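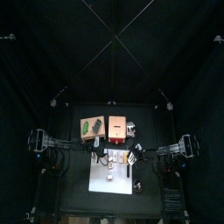

Pester has revised the bench layout used for its small-parts sorting trials, the company said in a notice dated Jul 12, 2025. The new layout replaces the open trestle tables in use until March and applies to all nine stations at the Skovance site. Each station is now a dark work table inside black fabric walls, with a white rectangular board laid flat as the working area. Blocks are set out along the upper edge of the board, and small metallic parts are kept off it in a round black dish to the lower right. Larger items stay at the rear of the table, where two wooden boxes stand in a row.

The change follows an internal review of sorting errors on the old tables. The review covered 300 trial runs and was led by Viorica Kolev, who manages bench methods at Pester. It found that most misplaced parts had been set down outside the marked area and later picked up as stock for the next run. Glare from the overhead lights was listed as a second cause. The trestle tables had a pale gray top, and parts with a bright finish were hard to tell from the surface at certain times of day.

Black fabric was chosen over painted panels on grounds of cost and weight. It is supplied in cut lengths by Cilier and can be taken down for washing. Painted panels were tried at one station for two weeks and showed scuff marks along the lower edge. The frame brackets are a standard catalog part and did not need to be changed.

The working board is held to a fixed position on the table, and its corners are checked at the start of each shift. Boards with a visible scratch longer than a finger width are withdrawn. According to Kolev, the white surface gives a clear outline to dark and colored parts, but pale parts remain a weak point. "A beige block on white is still harder to find than we would like," she said. "We looked at a mid-gray board and it solved that problem and made two others."

Setup time was also measured. A station on the old layout took 701 seconds to prepare from bare table to first run. The revised layout takes about 200 seconds less – most of the saving comes from leaving the boxes in place between runs. Reda Berrada, who kept the timing records, said the figure is a mean across all stations and that the two stations nearest the loading door were slower under both layouts.

Written setup sheets have been issued to staff and are kept at each station. Loubna Ouazzani will take questions on the sheets and on replacement boards. A second site, at Valdebenito, will keep its present tables until the fabric order is complete. No date has been set for that work, and the stock of old trestle tables will be held in storage there in the meantime.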